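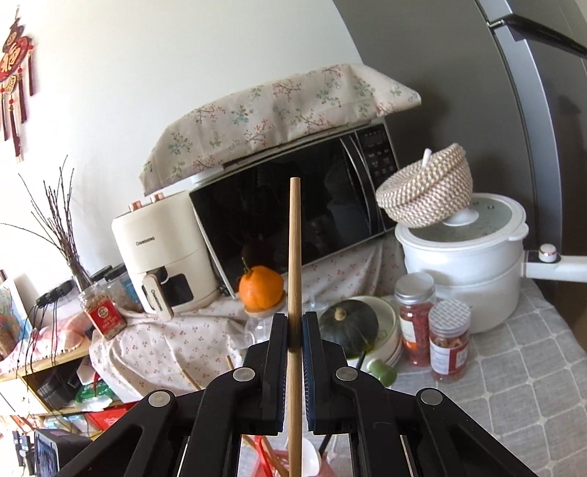

Section 3. Placing Appliances on the Counter

3.1 Scope

This section covers the arrangement of small cooking appliances and dry storage on a single run of counter in a Trukgate rental kitchen. It applies to a microwave oven, a basket-type air fryer, and an electric cooking pot with a side handle. Built-in appliances are covered in Section 5. For outlet locations in each unit, see the wiring sheet inside the pantry door.

The clearances given are house minimums. If the booklet supplied with an appliance calls for more space, use the larger figure.

3.2 Before You Start

You will need a tape measure, a damp cloth, a dry cloth, and one tablecloth for each part of the counter you intend to cover. Two smaller cloths are easier to wash than one long one and may be of different patterns.

1. Unplug every appliance on the counter and let it cool.
2. Move all jars, bowls, and produce to the dining table.
3. Wipe the counter and the wall behind it. Dry both.
4. Check the outlet plates for cracks or scorch marks. If you find any, stop and report them to the building office.

CAUTION: Do not lift an appliance by its handle, basket, or door.

3.3 Laying the Tablecloths

1. Lay the first cloth under the air fryer and microwave positions. Let it hang over the front of the counter by no more than 35 cm.
2. Smooth the cloth from back to front. A fold under an appliance foot will make it rock.
3. Lay the second cloth on the part of the counter used for the electric pot and spice jars.
4. Press down the seam where the two cloths meet. Do not set a jar on it.

Note: Where there is a drawer or cabinet door directly below, shorten the overhang until it clears the top edge of the door.

CAUTION: Fabric under a heating appliance must lie flat and stay dry. If the booklet for the appliance requires a bare or heat-resistant surface, fold the cloth back and set the appliance on that surface instead.

3.4 Microwave Oven

1. Set the microwave in the middle of the run, door facing out, with the back parallel to the wall.
2. Open the door fully. It must swing without touching the air fryer or anything stored in front.
3. Plug in the microwave and set the clock on the display.
4. Heat one cup of water for one minute at 800 W, or at the nearest setting. The oven should not shift on the cloth.

A fabric dust cover may be used on the microwave between meals. Center it on the top panel and let the spare length fall down one side.

CAUTION: Remove the dust cover before running the oven. Vents may be on the top, side, or back, depending on the model, and a cover that hangs over them will trap heat.

Light items such as a squash, a stack of bowls, or a closed glass jar may stand in front of the microwave when it is not in use. Clear them away before opening the door. Squash and pumpkins keep well on the counter but should not be left against a warm door.

3.5 Air Fryer

The air fryer goes to the left of the microwave. Units furnished from the May order have a cream-white Changhong model with two copper-colored knobs on top and the basket handle at the front. Other units may differ.

1. Set the air fryer close enough to the front of the counter that the basket can be drawn out in a straight line.
2. Leave 10 cm behind the housing. Find the exhaust opening and turn the appliance so that it does not face the microwave or a curtain.
3. Pull the basket all the way out and slide it back in. It should seat without force.
4. Turn both knobs through their full travel, then return them to the off position.

Note: Keep the top of the air fryer clear. Objects laid across the knobs can change a setting.

3.6 Electric Cooking Pot

1. Set the pot to the right of the microwave with its lid on.
2. Turn the side handle so that it does not reach past the front of the counter - a handle that sticks out is easily caught by a sleeve.
3. Run the cord behind the pot. Do not pass it beneath the microwave.

A glass lid makes a convenient shelf when the pot is off, and a light lidded basket for spoons can be parked there. Woven rope baskets are suitable. Do not use the lid for anything made of glass or ceramic.

CAUTION: Take the basket off the lid before switching on. Steam will soak the weave, and a spoon left standing in it may tip the basket when the lid is lifted.

3.7 Jars and Utensils

Store dry goods in glass with a tight lid. Chili flakes and dried goji berries both draw moisture and will clump if the jar stands open next to a steaming pot.

1. Place short jars in front of tall ones where there is depth for two rows. In a single row, stand them side by side with labels facing out.
2. Move spice jars at least 20 cm from the pot before cooking.
3. Keep bowls in one stack. Put the largest at the bottom.
4. Store wooden chopsticks upright, tips up, in a container with drainage holes. Dry them fully first.
5. Lay ladles beside the bowls with the handle pointing toward the back or side of the counter.

Wooden chopsticks must not be used to prop open the microwave door or to push down an air fryer basket. Replace any that are split.

3.8 Final Check

Run one appliance at a time for the first day. After each use, feel the plug. It should be no more than slightly warm. If it is hot, unplug the appliance at the wall and leave it disconnected until it has been inspected.

Wash the tablecloths and dust cover on a cool cycle and dry them flat. Replacement cloths are kept in the Jarkstead Street storeroom under stock number 197. Sign for them on the sheet by the door.

Questions about counter layout go to Berwyn Meredith at the building office. Questions about outlets and breakers go to Sobczak Electric.

Section revised Jul 5, 2026. Continue with Section 4, Refrigerator and Freezer.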